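Notebook – January
Jewellery sorting, bed layout

Started 09:40, finished before lunch. Etenesh Negash and I did the handling, Tekle Chala kept the list.

Purpose: get the mixed beadwork out of general storage and into one open box, so that it can be restrung or cleaned without hunting through bags. The bench was rejected. It is hard, it slopes a little towards the window, and round beads roll off it. A bed with the sheet pulled reasonably flat holds small things where they are put.

Sheet: the pale lavender-grey one with the black lines and outlined letters. Athina Lazaridis objected to the print last time and would prefer plain white. Noted. My view is that the ground colour matters more than the print, and reds and yellows both stand out well against this one. Dark seed beads are less good where they cross a printed line. Will try white when there is a clean one.

Box: red, straight-walled, no lid. The red is a poor choice for dark red beads and a good one for yellow. Keep for now.

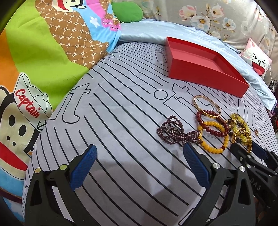 Box empty, group laid out below it. Long dark strand at left, yellow-green tangle at right.

Notes on the pieces, in no order:

Gold-coloured bangle, rigid, oval. No cleaning planned until we know whether it is plated. Do not put it in the Kelach solution. The label says suitable for all metals and I don't believe it.

Dark red beaded bracelet, round glossy beads. Cord condition to be checked by gentle stretch only.

Yellow beaded bracelet, opaque, one dark red bead. Tekle thinks the odd bead is a repair. Do-yoon Kwon thinks it was strung that way. Left open. If it is a repair the hole diameter may differ from the others, which can be checked with the fine gauge when it is next off its cord.

Long strand, tiny dark purple-red beads. This is the one that will take the time. Coil it, do not fold it. Folding puts a sharp bend in the thread at the same place each time, and the last strand that came to us in that state parted after 3 openings of the bag. Seed beads of this size run to 2,000 in a long strand and we are not picking them out of a mattress.

Yellow-green translucent beads with brown ones and metal parts, tangled. Etenesh's method: lay the lot down, find any chain first, lift that clear, then work on what is left. No pulling. Blunt bone needle for the knots, never the steel one.

Small gold and reddish ornament, separate. Goes in its own paper fold, marked, so it does not end up at the bottom of something else.

Procedure as agreed, for whoever does it next:

Rings, watches and loose cuffs off. Lamp on the left for right-handed people.
Lay pieces out with a gap between them wherever they will allow it.
Overlapping loops are tolerable while sorting. They are not tolerable in storage.
Small and dark first into the box, towards the middle. Bulky beads to one side.
Nothing heavy on top of a fine strand.
Write the list as the pieces go in, not afterwards.

The last line is there after the Gestska lot, where the list was written from memory and took over 6 hours to put right.

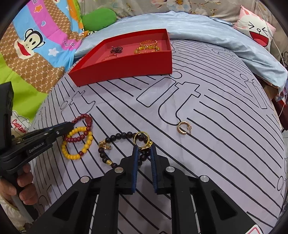

On which pieces can share a box: my preference is to group by hardness of bead. Opaque and translucent yellows look as if they belong together but should not be assumed to be the same material. The chunky translucent beads are amber-like and that is as far as I will go without a test. Salt water float is the easy one, but not on a strung piece with metal parts. Nahom Gebremichael has offered to look at them under his UV lamp. Accepted.

The bracelet of large black and very dark brown beads needs a note of its own. It carries a gold-toned ornate piece with ridged bands, and there is a small textured gold barrel bead set in the string. Textured metal next to a polished bead is a wear point. Suggest a spacer on either side of the barrel if it is ever restrung, and Etenesh agrees provided the spacers can be taken out again.

Thin rose-gold bracelet: store where it can be seen. Lost twice under other things during the autumn sort.

Supplies: Flakora tissue nearly out, 7 sheets left on the shelf. Kassa thread in brown is fine, the yellow is too bright to match anything here and should go back. Need small paper envelopes, the sort with no gum.

To do
UV check – Nahom.
Gauge on the odd bead – me.
Plain white sheet – Athina, if she still wants it.
Divider for the red box. Card will do, acid-free, cut to slide out. Do-yoon has the measurements.
Copy Tekle's list into the main book and initial it.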